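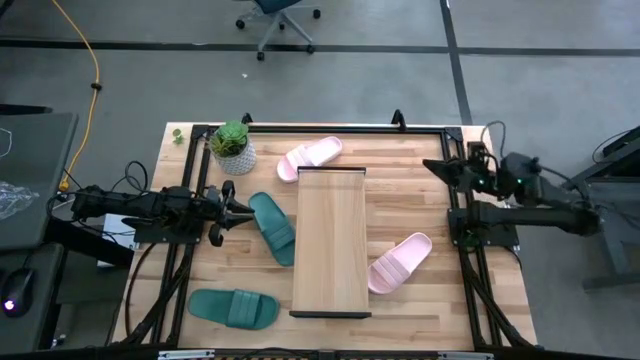 Driromon Open Day

The Driromon Open Day is a yearly public demonstration of robot arms held at the Oron workshop in Husar. It takes place on a Monday in February, in the afternoon and early evening, and is best known for the sorting table, a tabletop station where two arms handle household items such as shoes, cups and folded cloth. Entry is free. Booking needed for the evening slot only.

The event is run by Driromon, the manipulation group at Oron. Oron itself makes table rigs and control software for small arms.

Contents
1 Background
2 Format of the day
3 The sorting table
4 Sandal task
5 Other stations
6 Reception
7 Access
8 See also

Background

Oron moved into the Husar building when the old print shop closed. First visits were informal, mostly school groups and people from the technical college who asked to come by. Marek Kadlec, then head of the test floor, turned these into a fixed date. His plan was a single page: one room, one table, arms running the whole time, staff standing next to them to answer questions. No slides. Most of that has been kept.

Early open days used a single arm and wooden blocks. Blocks were dropped after the second one. Visitors watched for a minute and moved on, and Kadlec wrote in the house newsletter that people "want to see it pick up something they own." Footwear came in the following year and has stayed.

The name Driromon was at first the name of the control program only. The group took it over later. Older flyers still say "Oron Open Workshop" and both names turn up in local listings, which has caused some confusion, including one year when the town calender listed two separate events at the same address.

Format of the day

Doors open at 3 in the afternoon. Visitors are let in by groups of 14, and each group gets a short safety talk in the hallway before going through. Main points: stay behind the floor tape, no bags on the desks, don't reach over the rails, children in front of adults and not behind. Then the test floor.

Each group normally sees a few things in the same order:

Sorting table, autonomous run
Sorting table, operated by hand from a second station
Talk at the parts bench
Questions

The hand-operated part is usually where the group slows down. Visitors may try the controls themselves if there is time, with a staff member holding the stop button. Evening groups get longer turns.

The sorting table

The sorting table is a wooden top of light strips inside a cage of black aluminum profile. An arm is mounted on each of two opposite sides, left and right, both black, both with grippers. Wiring runs down the frame legs to the floor. The design is meant to be seen from all sides, so there are no panels around the work surface, and the tape on the carpet does the job of a barrier.

The two arms share the surface but are given zones. Left arm takes items in the left half, right arm the right half, with a strip in the middle where either can go, one at a time. Crossing is blocked in software. In the demonstration program the arms run at reduced speed, well under what they are set to on a normal working day.

Small decorations are sometimes left on the table, a potted plant for example. The arms have to work around them. In the program these are listed as "keep clear" objects, and moving one is counted as a fault even if nothing tips over.

Sandal task

The sandal task is the main demonstration. Two pairs of slide sandals in different colors, pink and green in the usual set, are laid around a wooden tray at mixed angles. The arms are to find the matching pairs and bring them together on the tray, toes facing the same way.

Slides were picked over laced shoes for a few reasons. The strap is wide and can be gripped from several directions. There are no laces to catch. And they hold their shape. The hard part is direction: a slide lying at an angle has to be turned as well as lifted, and a grip taken too far back makes the toe dip on the way to the tray. Operators call this "nosing". The program corrects for it by putting the sandal down and taking a second grip closer to the middle of the strap.

Order matters too. If the first sandal is set down in the center of the tray there's no room left beside it, so the program plans places for all of them before the first lift. Visitors often ask why the arms wait at the start. That is the planning step.

A run starts with the tray empty and ends when every sandal is on it, or when a time limit runs out. Sandals left on the table are scored as missed. Between runs staff mix them up again by hand, or a visitor does, and visitors tend to make it harder: upside down, stacked, one balanced on the tray rim. Upside down sandals are not supported in the demonstration program and a run with one in it gets stopped and reset.

At the most recent open day the team posted a tally sheet by the door. 83 runs were logged over the day. The sheet did not separate full runs from stopped ones and no success rate was given out, a point raised by a few of the college visitors. Driromon said a split count would be kept next time.

Other stations

Parts bench. Worn finger pads, cracked link covers, cable that has been bent too many times. Visitors may handle these. Staff explain what fails first, in their experience the cables and then the pads.

Eltow corner. Eltow is Oron's teaching program for schools and has its own table with a much smaller arm, meant for ages ten and up. Kids move it by hand through a path and then play the path back. There is nearly always a line here. Eltow also hands out a worksheet, which can be taken home.

Logging screen. A monitor showing joint positions and gripper opening during runs at the sorting table. Added late, not well liked at first becuase it faced the wrong way for most of the room. Turned around since.

Reception

The open day draws mainly local families, students, and people working in packing and storage who want to see what small arms can handle. Total visitors over all editions stood at 2265 at the last published count.

Local coverage has been friendly. Common complaints are the short turns at the hand controls and the noise in the hallway during the safety talk. Some visitors have said the arms look slow. Kadlec's standard answer, repeated in several of the group's handouts, is that the speed is set for the crowd and the sandals could be moved a good deal faster behind a closed fence.

Teachers have asked for a weekday morning slot. It was tried once and not repeated, as the test floor is in use for regular work in the mornings.

Access

The workshop is on the ground floor, step free from the yard side. Front entrance has two steps. Parking in the yard is kept for visitors with limited mobility on the day, everyone else uses the street. The test floor is carpeted and visitors may be asked to step over cables, staff will lay covers on request.

Photography is allowed except at the Eltow corner. No flash near the sorting table.

See also

Oron
Eltow teaching program
Bimanual manipulation
Pick and place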